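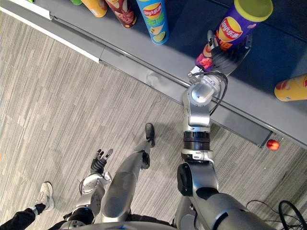
What holds the water back while we pour the footing for the Pukorora crossing? A single wall of interlocking sheet piles, driven in a ring and braced with two frames of steel walers, with pumps running inside the whole time.

Notebook, April. Started writing at lunch, finished late afternoon.

I wanted to get the model tank results down while they're fresh, as the last two runs were the best we've had and I'm frankly thrilled with them. Willy Van Acker came by for the second one and stayed to the end, which he hadn't planned to do.

Background, for anyone picking this up cold. The pipe crosses the Pukorora stream just upstream of the old ford. The bed is gravel over silty sand over a stiff clay, and the gravel is the problem. Water goes through it like it isn't there. If the sheets stop in the sand, the flow comes under the toe and up inside the ring, and the floor of the dig goes soft or starts to boil. If the sheets get into the clay, most of that goes away, but then you have to drive them through cobbles, and the drivers don't love us. So the question for the tank is how short we can go and still sleep at night.

Tank setup. Glass-front tank, three layers placed wet and left overnight to settle. Model sheets cut from thin steel, joints sealed with grease on run A and left plain on run B. Water level outside held by the Steiner weir box, which is a lovely bit of kit and did not drift once. Inside level drawn down with the small pump. Dye put in with the long needle at the upstream face, close to the wall.

Run A (toe in the sand, joints greased). Dye went down the face of the wall, turned under the toe and came up inside in a beautiful clean curve. You could have traced it onto paper, so I did – the tracing is taped on the facing page. First movement of grains showed in the upstream corner, well before the middle of the floor did anything. We had drawn our flow net by hand with the worst gradient along the middle of the long side, so that was a surprise. Willy says corners always go first in a square ring, with flow coming in from both sides and squeezing together. A flat section drawing can't show you that. I went back and looked at the spreadsheet and sure enough it's a pure 2D sum. Need a corner factor in there.

Run B (toe in the clay, joints plain). Hardly any dye under the toe at all! What came in came through the joints, in thin threads, and most of it in the top part where the gravel is. The floor stayed firm enough that I pushed the probe in by hand and had to lean on it. The pump ran at a trickle. I left it going through the coffee break and the level inside had not moved when we got back.
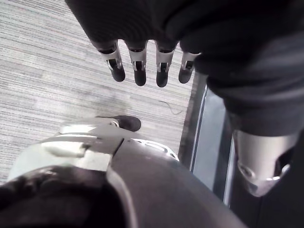

The joint leakage is worth chasing, all the same. On the real job the clutches will fill with silt on their own after a day or so of pumping, and Canum have a swelling sealant they'd like us to try in the clutches before driving. I would rather try the cheap way first: tip fine ash and sawdust down the outside face and let the flow carry it into the gaps. We did a quick version of that at the end of run B with sieved sawdust and the threads closed up one after another, starting at the top. Very satisfying to watch. Willy wants to see it done with the water outside moving, which is fair, as the stream will carry half of it off to the sea before it finds a joint.

Bracing. Fluvisetti sent the revised frame drawings this morning. Upper frame has moved down a little to clear the pipe sling, lower frame unchanged. The part I like is the order of removal. They now want a concrete strut cast across the base before the lower frame comes out, so the wall is never hanging on the top frame alone. Last time we left that to the crew to sort out on the day and it was a nervous afternoon. Peak load in the lower waler on their sheet is 472 kN per strut with the stream at bank full. I get a bit less by hand, but I left out the surcharge from the crane mat, so theirs is the one to use.

One thing to raise with them: the drawings show the corner braces welded to the waler flange with no stiffener behind. Could be a drafting slip. Could be they've checked it and it's fine. I'd like to hear it from them either way.

Flooding plan. If the stream comes over the trigger mark we let water in through the two sluice pipes and get everyone out first. Ring fills from inside, heads balance, wall is safe, we lose a day of pumping. I tried this in the tank too, by opening the valve fast, and the floor was scoured right under the inlet. So: a splash plate under each pipe, or point them at the wall sheets. Easy fix and I'm really pleased we saw it in the tank first.

Also measured while I had everything out:

Gravel sample, bucket 3, passes almost nothing on the 100 micron sieve. So the sawdust has to do the blocking by itself, the ground won't help much.
Clay sample from the deeper hole is stiffer than the log says. Good news for the toe, less good for driving.
Grease on the model joints goes hard in cold water. Warm it before use.

Next up:

Run C, toe halfway into the clay, joints plain, flow outside. Borrow the big recirculating pump if it's free.
Corner factor into the spreadsheet, then redo the run A numbers and compare with the tracing.
Email Fluvisetti on the corner stiffeners.
Ask Canum for enough sealant to do one pair of full-size clutches, so we can put a proper head across it.
Clean the weir box screen. It had weed in it, no idea how.

Tank is drained down to the gravel line and covered. Please don't stir the layers, I want to take cores from the upstream corner in the morning.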